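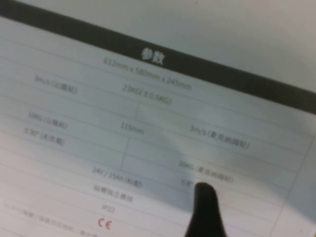
Robots Have Fact Sheets Too!

I'm Morven Innes, and I spent a whole afternoon at the Dirkasance robot open day so I could tell you all about it. My favorite table was the one with the papers on it (yes, papers!). A robot's fact sheet is a bit like the card that comes with a toy. It tells you how long and wide it is, how much it weighs in kilograms, or KG, and how fast it can go. If you spot 3m/s, that means three meters every second. Try walking that fast and you'll be jogging!

Wheels or Tracks?
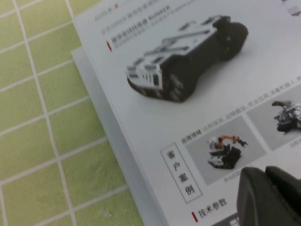 I've always loved machines that crawl along on tracks, ever since I saw a digger in our street when I was little. A track is a big loop that goes round and round over the wheels. It spreads the weight out, so the machine doesn't sink so easily into mud or snow. The brochure has a large photo of one with a white top and dark rubber tracks, and a smaller picture of a tracked robot carrying an orange arm! Imagine what you could pick up with that. I'd start with my socks.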